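The brief from Pramix was one paragraph long and Panagiotis Petridis had read it so many times that he no longer saw the words. The client wanted a website that felt like a printed seed catalog. Cream background, serif type, hand-drawn vegetables, a border. The client sold tomato seed and called itself Kollora, after the owner's grandmother's village, or the owner's boat. There were two versions of the story in the emails.

"What do they mean by a border?" Finlay Guthrie asked.

"Around the page."

"The whole page? What happens when you scroll?"

Panagiotis had been asking himself that since lunch. He had built it three ways. In the first the border stayed still and the tomatoes slid under it, and it looked like a train window. In the second the border scrolled along with everything else, so that on a phone you saw two vertical lines and no corners until you reached the bottom. The third way used small borders around each section, and he had not shown it to anyone.

It was January and the radiator under the window knocked. They had rented the room at Painemal Street for six years. In that time web design had gone flat, then gone to gradients, then to big type with nothing else on the page, and now clients were asking for paper.

"Show me the third one," Finlay said.

Panagiotis opened it. Finlay pulled his chair over and scrolled down slowly, past the beefsteaks and the plum tomatoes, down to the order form.

"It's fine," he said. "It's a lot of boxes."

"A catalog is a lot of boxes."

"Then it's fine."

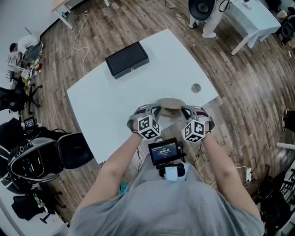
*Seven seconds on the timer.*

The call with Kollora was at 4. The owner came on with her camera off and asked them to go ahead. Panagiotis shared his screen and went through the home page, then the page for a single variety, then the cart. He talked about the typeface, a revival of one used by a printing house in the twenties, and how he had loosened the spacing so it would hold up on a small screen. She didn't interrupt. He got to the end sooner than he had planned.

"Where's the smell?" she said.

"I'm sorry?"

"When I was a girl the catalog came in the mail and it smelled of ink. My father kept it in the kitchen until it fell apart. He wrote in it. He'd write 'no good' next to a bean and the year." She stopped. "I know you can't do the smell."

"No," Panagiotis said.

"But the writing."

After the call the two of them sat without saying much. Finlay made tea in the mugs with the old Grutitetti logo on them, a ringtone company that had gone under owing them for a landing page.

"She wants people to write on the website," Finlay said.

"Notes. Next to each variety. You log in and they're there the following year."

"That's a database."

"It's a small one."

"She has 438 varieties."

"It's still small." Panagiotis had already started drawing it on the back of the brief. A narrow margin ran down the right side of the page, in the same cream, with nothing in it. No icon and no box with a cursor blinking in it. You would tap the margin and type, and what you typed would stay. He tried a handwriting font and took it out again. It looked like a greeting card. He set the notes in the same serif as the rest, in pencil gray.

They added a line to the estimate and sent it that evening. Finlay thought she would turn it down. She wrote back a little after ten to say yes, and to ask whether the notes could go back further than this year. She still had what was left of her father's catalog in a drawer. She could type them in herself, she said, she had the winter.

The site went up before planting season. Panagiotis looked at it on his phone on the bus, the way he always did on the first day, checking for things that had slipped. The corners were where they should be. He logged in with the test account she had been using and opened the beans. Most of the margins were blank. Next to a yellow wax bean, more than halfway down, it said *no good*, and under that, in a separate note, *tried again, better, needs water.*

He scrolled down to see if there was one for the peas.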